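5. Recording demonstrations for the sorting task

Read section 4 (Homing and handover) before you start. The two arms must be homed, the leader handles must be paired, and the status page must show both grippers as ready. If either gripper shows as stale, go back to 4.3.

This section covers the toy sorting task only. The cable task and the folding task have their own sections and use different episode lengths.

5.1 What you need

One blue bin from the Manidov set. The toy animals and balls for the task, taken from the object box. A clean, bare tabletop with nothing on it apart from the bin and the objects you are going to use. A second person is helpful for resetting the table but is not required.

Start the recorder from the Trandach console, choose Sort into bin, and type your name in the Operator field. Episodes with no operator name are saved but will not be exported.

5.2 Setting the table

1. Put the bin in the middle of the table, between the two arms. The long edge of the rim should be parallel to the back of the table, as near as you can judge by eye.

2. Check that both grippers can reach the inside of the bin without the wrist touching the rim. Move each leader handle slowly through the full reach once.

3. Place the objects for this episode. The console shows a start card for each one. The card tells you which objects begin in the bin and which begin on the table, but it does not give exact positions. Vary these yourself.

4. Let the animals fall as they like. Do not stand them up or turn them to face the same way. The model needs to meet them on their backs and on their sides, and touching one another.

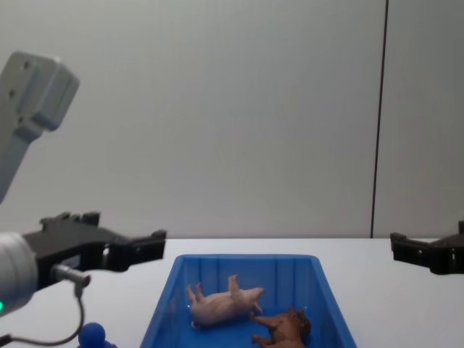 5. Step back behind the leader station and press Ready. The recorder waits until both arms have been still for 6 seconds and then sounds one tone.

Note: if you bump the bin after pressing Ready, cancel and press it again. The recorder takes its reference pictures during the wait.

CAUTION: Keep your hands off the table from the tone until the episode has ended. The followers copy the leader handles at once and will not stop for a hand in the way. The red stop button on the leader station cuts power to both arms.

5.3 Recording an episode

1. Press the foot switch once. The console bar turns green and the timer starts.

2. Carry out the task at a steady pace. Move as you would if you were showing someone how to do it for the first time. Pauses of a second or two are fine. Long pauses are not, as the model will learn to wait.

3. Open the gripper wide before you come down over an object. Approach from above where you can. If the object is against the wall of the bin, come in at an angle and let the fingertip slide down the wall.

4. Close on the object, wait until the handle pushes back, then lift. Lift clear of the rim before you move sideways.

5. Use whichever arm is nearer. If the card says Either, alternate between the left and right arm over the session so that the counts on the summary page stay close together.

6. Keep the idle arm open and clear of the bin. Do not park it on the table.

7. When the task is finished, move both arms back outside the rim and press the foot switch again.

The longest episode the recorder accepts is 60 seconds. Most operators finish the single-object cards well inside that after a morning's practice. If the timer runs out, the episode is marked as cut short and you will be asked whether to keep it. Choose Discard unless the card was complete and you had only forgotten the switch.

Note: a missed grasp does not spoil an episode. If you miss, open, back off a little and try again. Recoveries like this are useful to the model and should be kept. Discard the episode only if an object leaves the table, the bin tips, or an arm faults.

CAUTION: Do not press down on an object that has not moved. The fingertips are stiff and the toys are hard. Pressing down will trip the wrist limit and can crack the fingertip mount. Replacement mounts are listed in the Baumgart parts sheet at the back of this manual.

5.4 Marking episodes

After each episode the console shows three buttons: Good, Recovered and Discard.

Good means the task was completed at the first attempt. Recovered means it was completed after one or more missed grasps or a dropped object. Discard removes the episode from the export but leaves the raw files on the disk until the weekly clear-out on Monday.

Mark the episode before you reset the table. The buttons disappear when the next start card is loaded, and an unmarked episode counts as discarded.
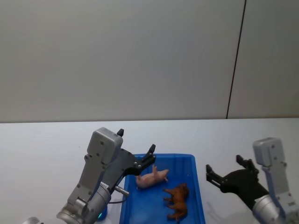 Can I record with only one arm switched on?
One-armed episodes are accepted for this task, but only if you choose Left only or Right only on the console before the session begins. If you leave it on Both and simply don't use one handle, the still arm is recorded as part of the demonstration and the model may learn to leave it idle. Mixed sessions cannot be separated afterwards, so finish one kind before starting the other.

5.5 Ball cards

The ball cards were added with the Prikerano update and need slightly different handling. Balls roll when nudged, and a gripper that closes off centre will squeeze them out sideways.

1. Set the ball down on the table and take your hand away slowly. If it rolls, stop it and put it somewhere else. Do not use tape or putty to hold it.

2. Bring the gripper down with one finger on each side and the middle of the ball level with the flat part of the fingers.

3. Close slowly. The grip setting should be 9 for balls. The default used for the animals is higher and makes the grip less steady.

4. Hold still for a moment once the ball is gripped, so that the wrist camera gets a clear view of it between the fingers. Then carry on with the card.

5. Lower the ball into the bin before opening. Dropping it from above the rim teaches the model to drop things, and a dropped ball often moves the animals.

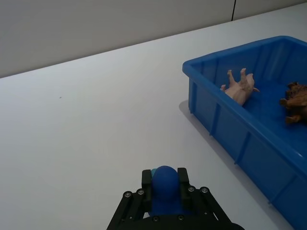
Magdalini Ververidis asks that operators also leave some episodes in which the ball comes to rest against an animal, even when this makes a mess of the bin, because her early sets had every ball in a clear corner and the trained model would hover over a crowded bin and never let go. She suggests trying for one in every few ball cards and marking them Good as usual.

5.6 Ending a session

A full session is 77 episodes. This takes nearly a whole afternoon for one person, including resets, and there is no need to do it in one go. The console keeps your place if you log out.

1. Park both arms with the Park button. Do not park them by hand.

2. Open the summary page and check the totals. Good and Recovered together should match the number of cards completed. If they don't, look for unmarked episodes in the list and play them back. You can restore one from here, provided the raw files have not been cleared.

3. Play back any three episodes from start to finish with all camera views open. Look for a view that has frozen, a view that is out of step with the others, and a wrist camera that has slipped in its clip.

4. Press Export. Leave the console on until the progress bar has gone.

5. Wipe the fingertips with a dry cloth and return the toys to the object box.

If export stops with the message Views do not match, one camera has recorded fewer pictures than the rest. Note the episode number shown, mark that episode as Discard and export again. If the same camera causes this more than once in a session, see 8.2, Camera cables and ports.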